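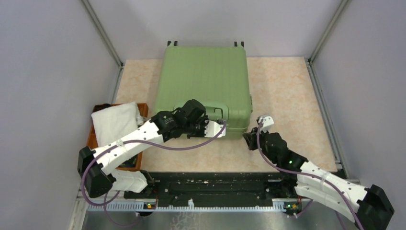

Forgotten combination on a hard-shell case

Vimala Pai
Posted 1st July

I have a Heden cabin case with a three-dial lock. The code was changed in September and not written down. The case is empty and the zip pulls are locked in. Is there a method short of cutting them off?
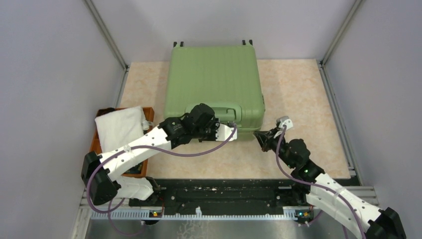

Replies

Concetta Melis
Work through the codes in order from 000. With light pressure on the release button, 300 codes take me 5 minutes, so the full set is under 20. Keep the pressure light – too much binds the dials and you will pass the right code without noticing. Write down where you stop.

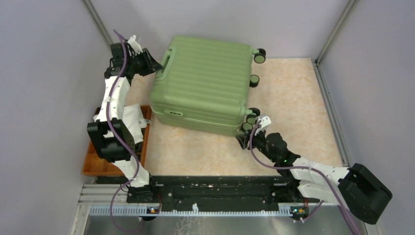
Light green case, ribbed shell, four wheels showing.

Once it opens, set a new code before closing the lid. On most of these locks there is a small reset pin on the inside. Push it in with a pen, set the dials, then press the release to bring it back out.

What if the lock has a keyhole as well?
The keyhole is normally for airport staff and no key is supplied with the case. The dials still work independently of it. 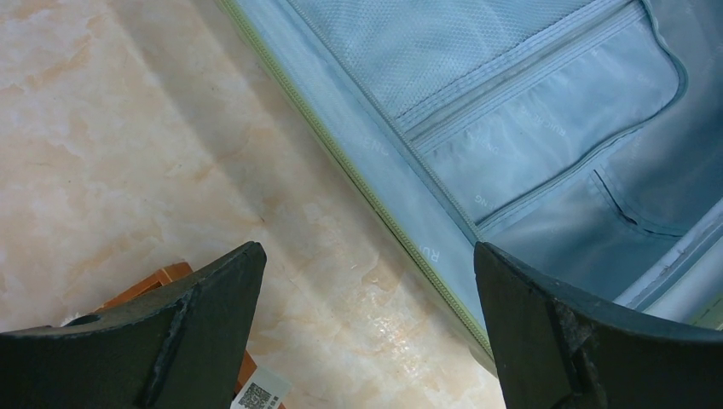 Can the lock be replaced without changing the zip?
It depends on the fixing. If there are 2 screws behind the lining, the lock unit lifts out. Riveted ones need a repair shop.

kaimal3107
mine was a Lamon not a Heden but it was still on 000. try that first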